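**Adult beginner cello, 60 minutes or 40?**

**reedy_mabel**
So I finally signed up for lessons at Trinden, the little music school over the bakery, and they're making me pick between the 60 minute slot and the 40. I'm a total beginner, I have a full time job and my left hand cramps up if I hold a phone too long. The longer one is obviously better value, but will I get anything out of that last stretch? Anyone here start late and have feelings about this?

**bassclefbill**
Take the 60. The first ten minutes of every lesson I've ever had went to tuning, finding the rock stop and complaining about work. With the short slot you get half an hour of cello and then you're packing up.

**pluckyhen**
Gonna disagree with Bill! I did the long ones at Lema for my first year and by the end of each lesson my bow hold had turned into a claw. My teacher would be explaining something lovely about phrasing and all I could think about was my thumb. I switched to the 40 and went home still wanting to play, which meant I practiced that same night.

**bassclefbill**
That sounds like a bow hold problem, though. A good teacher breaks it up. Mine has me put the bow down and clap rhythms or sing the line when I get tense.

**pluckyhen**
Well sure, but she's a beginner, she's going to HAVE a bow hold problem lol. And not every teacher wants to hear us sing.

**reedy_mabel**
Nobody wants to hear me sing, I can promise you that. Does it matter that I could maybe do 2 short ones a week instead? It costs more but my June is pretty quiet.

**oakandrosin**
2 short ones, no contest, if you can afford it. I'm in Cletov and drive over to Plestenik for mine, so I'm stuck with one long lesson, and by the time I get back to it I've usually spent days practicing the wrong thing very carefully. Having somebody catch it early is worth a lot.

**bassclefbill**
OK I'll give you that one. Two short beats one long. One short a week I still think is thin.

**reedy_mabel**
Update, I called Trinden and they'll let me do the two a week for a month and then switch over to one long one if I want. Deposit on the rental cello is 3000, which made me gulp a bit, but I get it back when I return the thing. First lesson is at 6 in the evening so I'll be coming straight from work, probably with a granola bar in my mouth. I cleared off a table at home for my sheet music and now I need to work out where the chair goes.

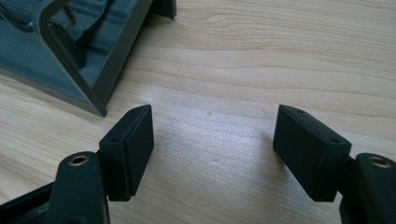 The teacher said any chair without arms is fine as long as my knees don't end up higher than my hips, so I'm trying the kitchen ones first. If those are too low I'll borrow a piano bench from my sister. Also, do I need to buy rosin or does it come with the rental?

**pluckyhen**
Ask them, mine came with a sad little crumb of it. Have fun!!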